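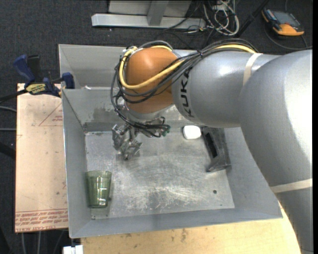 My dishwasher at home has a utensil basket, two racks, and a button, and for most of my life I figured the whole "robots doing chores" question was settled by that button. Then I spent a semester trying to get a machine to do the part the dishwasher doesn't do, which is picking stuff up and putting it somewhere else, and I've changed my mind about how close we are. Picking stuff up is the chore! Think about a green see-through tumbler sitting over by the wall of a metal bin, wide end one way and narrow end the other. You or I would grab it without looking. A big KUKA arm with metal fingers has to work out where the cup ends and the bin starts, when half the cup looks like bin and the rest is glare, and then get its fingers down next to a slanted wall without hitting it. I wrote my whole project about that one reach, more or less.

What I was trying to find out

The title on my proposal was "Can a Robot Clear a Table Yet?" My advisor crossed out "Table" and wrote "Bin," and that was good advice. A table has edges things fall off. A bin keeps everything in one place, so you get to try again, and a lot of real jobs are bin jobs anyway: returns at a store, the toy box, the junk drawer, the tub of dirty dishes at a diner. I wanted to know which everyday things a machine can lift out of a bin by itself, and what trips it up.

I called the project Stanis, mostly so my folders would have a name. The grasp picking program I used is one an older student left behind, called Fetow. It looks at a depth picture, suggests places to pinch, and gives each one a score. I didn't write it. I did fix the part that kept suggesting pinches on the bin rim (I was very proud of this for a whole week).

How I ran it

Each attempt went the same way. I put a few things in the bin, stepped back, let Fetow choose a spot, and let the arm go. If the object came up and stayed up until the arm reached the drop point, that was a pick. If it slipped out on the way, I marked it as a drop and left it wherever it landed. I ended up with 632 attempts, which sounds like a lot until you read a paper from a big lab and feel very small. My original plan said 2000. I wrote that plan before I knew how slowly you have to run an arm that size when a person is nearby.

I had 6 groups of objects: cups, boxes, soft things, flat things, tools, and a group I labeled "weird" that kept getting bigger.

What happened

Boxes were easy. Anything with two flat sides facing each other, the arm just goes and gets it. I got kind of spoiled by the boxes, and my first progress report was way too cheerful.

Cups were the group that ate my semester. Solid-colored ones were fine when they stood up and so-so when they lay down. The clear and tinted ones were bad. The depth picture comes back with holes where the plastic is, so Fetow would score a pinch on a patch of floor near the cup and the fingers would close on air. Faceted sides were worse than smooth ones, I think from all the little reflections, but I didn't test enough of them to say that for sure.

Flat things failed in a really dull way. The fingers can't get under a thing that's lying flush on metal, so they scrape along and push it into a corner, and once it's in a corner forget it.

Soft things surprised me. I expected a mess, and a balled-up dish towel turned out to be one of the best objects in the bin. You can grab it pretty much anywhere! Folding it afterward is another project and I'm glad it wasn't mine.

Tools depended on the pose. A long, angular thing leaning on a wall can be great if the fingers come in from the open side and hopeless if they don't, and Fetow had no idea which side was open. I started writing the lean direction in my notes around the halfway point and wish I'd done it from the beginning.

The store visit

Part of the assignment was to go look at people doing the same job. I picked Hadesier, a housewares store near my apartment, and they let me stand in the back room while they sorted returns. I was there 30 minutes. The sorter picked things up two at a time, tipped the bin to make stuff slide toward her, and used one item to nudge another one free. My setup does none of that. It never tips anything, and it only touches an object on purpose when it plans to lift it. I went home and rewrote my discussion section that night.

So can they do chores yet?

For a shop, I'd say some of it, today, if you get to choose the items. Boxes in, boxes out, sure. For a house I'd say no, and I don't think the arm is the reason. Strength and reach were never my problem. Seeing the clear cup was my problem, and knowing what to do after a miss. A person who misses a cup changes the grip without thinking. Mine would go back and try the same bad spot again, because that spot still had the highest score.

If I get to keep going in December, I want to add a push move, so the arm can shove a thing off the wall before it tries to pinch. I'd also like to borrow the Ventura room down the hall, which has lights you can dim, and see if the glare on the cups gets any better. And I'd throw out the "weird" group and sort it properly, since half of it was just flat things I was mad at.

Submitted 2022-06-05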